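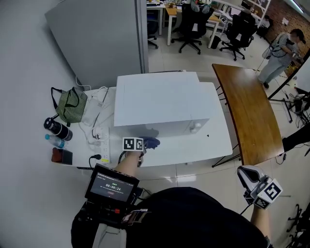 The Porora is the first phono preamplifier from Sæther, the small company Arvid Berge started after years of repairing other people's turntables. It offers 4 gain settings, has a signal-to-noise ratio of 81 dB, and sells for $2,000. The case is black aluminum and picks up fingerprints quickly. A dark blue cloth, like the one in hand beside the white box, will take care of them, and Berge advises against any spray.

Inside, the power supply sits on its own board, well away from the input stage. Berge tried a shared board in December and heard a faint hum with low-output moving coil cartridges. The split layout added cost, but he kept it.

I used the Porora with an Astumon cartridge and a pair of 85 dB bookshelf speakers. Bass was firm and voices were clear, with a little less sparkle on top than I am used to.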